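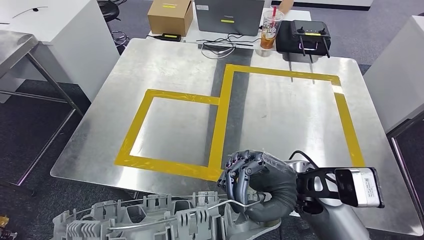

*Metal-topped table, yellow tape marking out two areas*

Hi all,

Thanks for the kind notes after my last message, I've read every one of them (some of them twice). Answering Sajib on the list because three other people wrote to me off-list with the same questions.

On 14 January, no wait, that was the old plan – it's later in the month now, see the bottom.

Sajib Saha wrote:

> So sorry to hear about Vicente. I only knew him from the Lillenbridge years but he taught me half of what I know about stage lighting. Is there going to be a service? And does the family want flowers, or is there some other way to chip in? I can drive up with two more people if there's somewhere to park.
>
> Sajib

There's no church service. Vicente Quiroga was pretty firm about that and his sister is sticking to it. What we're having is a gathering at the Sivakumar hall in Lillenbridge, doors at 2 p.m., with people getting up to talk from half past. Kasun Ranasinghe is keeping the list of speakers, so write to him if you want a turn. Please keep it under five minutes! I know how this crowd gets once somebody brings up the Trorton tour.

No flowers, please. The family would like donations to go to the youth theater, and they've already had $700 come in, which made his sister cry on the phone (in a good way). Checks should say "Quiroga lights" on the memo line.

Parking: the lot behind the hall holds 34 cars and fills up fast. There's more on the street past the old Plimotix building, a short walk.

Selvaraj Gunawardena is scanning the old show programs. He's up to 163 so far and Vicente's name is in nearly all of them, sometimes spelled right. If you have any from before the move, could you mail them to him or bring them along? He'll get them back to you.

I still need somebody with a van to pick up the folding chairs in the morning. Also a decent coffee urn, ours leaks.

The date is the last Saturday but one, oh, just check the hall's page, they have it up correctly and I keep typing it wrong.

Hugs to everybody,
Cosmin Lungu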